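Standerham Funeral Home — Obituary and Notice Questions

Who may submit an obituary?
The next of kin or the person who signed the service contract. Text from other relatives is held until one of them approves it.

What is the length limit?
Web notices may run to 2,000 characters, spaces included. Longer text is returned for trimming. We do not cut it ourselves.

When will the notice appear?
Within four business hours of written approval. Printed papers set their own deadlines, and the Korkovby weekly closes its page two days before it goes out.

Can a posted notice be corrected?
Yes. Service times and misspelled names are changed the same day at no charge. Other edits are limited to two per notice.

How are survivors listed?
Spouse first, then children by age, each with a partner's name in parentheses. Families may ask for another order — put the request in writing.

Is there a fee?
The web notice is included in all service plans. A notice without a service is $146.

Where should food for a family meal be delivered?
To the kitchen door on the Stubbs Street side, before visitation begins. Label each dish with the family name.
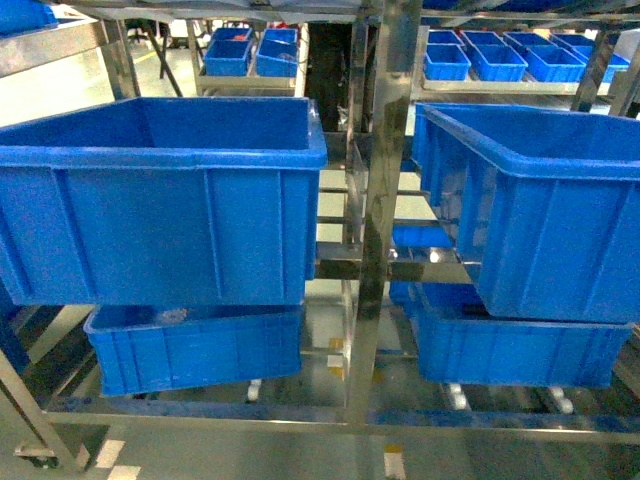
Blue crates on the steel rack.

How long do notices stay online?
They are not removed. Guest book entries close at the end of December each year.

Who handles questions not listed?
Danang Lubis, notices desk, Fuklow office.

Page last revised March 7, 2020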